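What I learned helping with forms at the Penwood drop-in

2026-10-04

I have been meaning to write this up since February, when I first started going along to the welcome drop-in at Penwood, and every time I sat down to do it something else came up, usually another form.
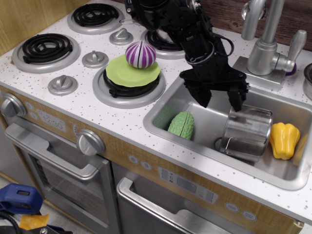

So let me begin with the forms, as they take up most of the morning. The drop-in is for people who have arrived in the area from other countries, some of them claiming asylum, some with their status already settled, some here with a partner who is working. We open the hall doors, put the urn on, and by the time the first cups are poured there is a queue at the table with the envelopes. That is my table. I don't give legal advice, I'm not allowed to and I wouldn't dream of it, but I can read a letter aloud slowly, explain what an appointment is for, and ring a number and sit on hold with someone who would otherwise be using up the last of their phone credit on the same tinny music.

I had no idea, before all this, how much of a person's life can hang on an envelope. I've lived in the same house for years and the post for me is mostly seed catalogues and the water bill. For a family in temporary housing a letter can mean they are moving to another town next week, and the children's school places with them. One mother showed me a letter that had gone to her old address, then to a second old address, and had finally been brought over by a neighbour with a kind heart and a bicycle. The date for replying had passed. We rang, we explained, and after a good long wait she was given 11 more days. She hugged me so hard that my glasses came off!

I should say something about how people end up in Penwood in the first place, as I get asked it over the garden fence and I'm never sure my answers are much good. Most of the people I meet did not choose it. They were given a destination and a travel ticket, sometimes the evening before, and a few of them had never heard the name until they saw it on the paper. One young man told me he had looked it up on his phone on the coach and got a Penwood on another continent altogether, and had spent the journey rather puzzled about the ferry. He tells it as a funny story now. I laughed with him, and then I thought about it all the way home.

Whatever you think about the numbers, or the boats, or the government of the day (and I have friends on every side of it, and we still manage to have supper together), I do feel strongly that a person ought to be told where they are going. It seems such a small thing to ask. A sheet of paper in a language they can read, saying this is the town, this is who will meet you, this is the doctor and this is the bus. I've seen one or two leaflets that people had been handed along the way, and some of what was in them was years out of date. One promised a daily English class at a centre that closed before the swimming pool did, if you remember the swimming pool.

Our own leaflet is nothing fancy. We did it over two evenings at the kitchen table, arguing about whether to put the map on the front or the back - the front, in the end, and I still say the back was better - and then it went out to be put into other languages. We printed 100 to start with and they had gone before the month was out, so there has been a second lot since, with the surgery's telephone number corrected. I'm sorry to anyone who rang the old one and got the tyre place on Cheng Road. They have been very nice about it.

The bus is a subject all of its own. The 7 goes from the bottom of the hill to the reporting office, or near enough, and then there's a walk along the dual carriageway that I wouldn't much fancy with a pushchair. The fare doesn't sound like a lot until you set it against what people are given to live on, and then it sounds like dinner. I wrote to the council in the spring, and then wrote again, and had a polite reply with a reference number, 2265, which I have now quoted so often that I could use it for my bank card. (I don't. Please don't try it.) The last I heard, the question of help with fares had been passed to another department. If anyone reading works in that department, I'd love to hear from you, and I'll bring cake.

There have been lovely mornings too, and I don't want this to sound like a long moan. When the Erkar Street allotments had more courgettes than anyone could give away, they brought them over to us in crates, and by noon there were at least four different opinions going round the hall on how to cook one. I came home with a recipe involving yoghurt and dried mint that I've made nearly every week since. My own family have begun to ask, quite gently, whether the courgettes might be finished soon.

The other thing I'd like to mention is the English conversation table, which runs alongside mine and is much noisier. You don't need to be a teacher to sit at it. You need to be able to talk about the weather, and I have yet to meet anyone round here who can't. People bring the phrases they have heard and not understood, so we have had "ta-ra", and "it's black over Bill's mother's", and a whole half hour on why somebody would say "you're all right" when they mean no thank you. I'm not certain we ever cleared that one up.

If you would like to come along, we are in the hall behind the old Fusarine works, up the ramp and through the green door, from ten until the tea runs out. Spare reading glasses are very welcome, and so are stamps. We've enough mugs for now, thank you, but we could do with a second kettle for when the urn sulks.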